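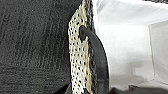

gravyboat_deluxe
Moderator, Bunstead Home & Hobby Board

Moving this over from the Laundry sub, where it had stopped being a laundry question by the second reply and become a fight about moths. Original post is below. I cleaned up the language a little. You know who you are.

Topic: Is Zupan's wool-safe detergent worth it or am I washing my sweaters in a logo

pilltaker
Member

I own one good sweater. It's charcoal, it's merino, it cost more than my first car payment, and I have been hand washing it in the bathroom sink like it's a baby. A store near me just started carrying the Zupan wool wash and the bottle says "clinically gentle," a phrase I have read several times without getting any closer to a meaning.

Does anybody use it? I've been on the Ekovine stuff until now. Ekovine smells like a salad but it does rinse out.

hem_and_haw
Senior Member

Used both. They are soap. The Zupan has a nicer cap.

pilltaker
Member

How nice are we talking

hem_and_haw
Senior Member

It clicks.

dryflat_or_die
Member

I'm going to disagree with the soap remark. Regular detergent has enzymes that go after protein stains, and wool is protein, so over enough washes you're slowly digesting your own cardigan. A wool wash leaves those out. Whether you need the expensive wool wash is another matter. I've used plain baby shampoo for years and all my stuff looks fine except the thing I left on a radiator, and that was a lifestyle problem.

Also, why are you washing it so often? You said "have been washing" in a tone that suggests weekly.

pilltaker
Member

Every other wear.

dryflat_or_die
Member

Oh no.

spinsterella
Senior Member

Every other wear!! For merino! You could get a whole winter out of it if you just hang it by an open window for a night and spot clean the cuffs (it's always the cuffs, and the bit on your front where soup lives). I wash mine when I put them away in spring and maybe once in the middle if I've been near a campfire, and they've outlasted two vacuum cleaners and a marriage.

hem_and_haw
Senior Member

Hanging stretches the shoulders. Fold it over a chair.

spinsterella
Senior Member

I have hung knitwear for one night at a time my entire adult life and my shoulders are exactly where I left them.

hem_and_haw
Senior Member

The sweater's shoulders.

buttonjar
New Member

Can I ask a related thing? I put mine away dirty last March and when I got it out there were holes under one arm. I blamed the washing machine, but now I'm reading this and wondering.

dryflat_or_die
Member

Moths. Well, the larvae. They like a sweater with some skin and sandwich on it, so the dirty part is what did it. Wash it before storage, dry it all the way through, and put it in something that closes. Then vacuum the closet, including the corners and along the baseboard, and do it again a couple of weeks later.

buttonjar
New Member

I have cedar balls in there.

dryflat_or_die
Member

So did the moths. They had cedar balls and a sweater.

cedar_defender
Member

Cedar works. I've used it my whole life and have never had a moth. You have to sand it every season so the smell comes back, and people don't bother, and then they go online and talk it down.

dryflat_or_die
Member

I have never had a tiger. I'm not crediting my doormat.

cedar_defender
Member

Sand your cedar. 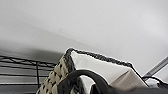 gravyboat_deluxe
Moderator, Bunstead Home & Hobby Board

Stepping in before the cedar people and the no-cedar people get to page 19, like they did last time. Both of you may continue in the Closets sub, where there is already a thread with 294 replies and no survivors.

Back to wool wash. For what it's worth, I use a capful of whatever is open, lukewarm water, ten minutes, no wringing. Roll it in a towel and stand on the towel. That last part is the only laundry job anyone in my house has ever asked to do.

pilltaker
Member

Thank you. Standing on the towel is new to me. Shoes off, I assume.

gravyboat_deluxe
Moderator, Bunstead Home & Hobby Board

I'm adding "shoes off" to the sticky. I didn't think I'd have to.

lintfree_or_bust
Member

Has anyone tried the Brakosano drying rack? The flat mesh one, three tiers. I've been drying sweaters on a bath towel on the spare bed and it takes two days and the bed smells like a sheep's diary.

spinsterella
Senior Member

I have it! Love it. Takes up the entire bathtub, but I only have so many needs. Sweaters dry overnight on the top tier, a bit longer on the bottom, and you should flip them once. The legs are terrible. They fold up when you look at them. I've lost a cardigan into the tub at two in the morning and the noise it made, I thought somebody had come in.

hem_and_haw
Senior Member

Put the towel over a regular wire shelf. Air gets under it. Free if you already own the shelf.

lintfree_or_bust
Member

Doesn't the wire leave lines?

hem_and_haw
Senior Member

That's the towel's job.

spinsterella
Senior Member

It leaves lines through the towel. I tried it once and looked like I'd been grilled.

hem_and_haw
Senior Member

Thicker towel.

buttonjar
New Member

Update on the holes. I vacuumed the closet and found what I will politely call evidence. The sweater is in the freezer in a zip bag because my aunt said to. Is that real?

dryflat_or_die
Member

Real. Leave it at least a few days, squeeze the air out first, and let it come back to room temperature before you open the bag. Then wash it. In anything. Even the one that clicks.

cedar_defender
Member

And after that, put it away with some freshly sanded

gravyboat_deluxe
Moderator, Bunstead Home & Hobby Board

Closets sub.

pilltaker
Member

I bought the Zupan. The store had 300 ml bottles on sale and I'm weak. Washed the sweater once. It came out clean and the same size, same as it did with Ekovine, and now smells faintly of a dentist I used to like. The cap does click.

hem_and_haw
Senior Member

Told you.

spinsterella
Senior Member

When's the next wash?

pilltaker
Member

I've worn it once since, so

dryflat_or_die
Member

Put the bottle down.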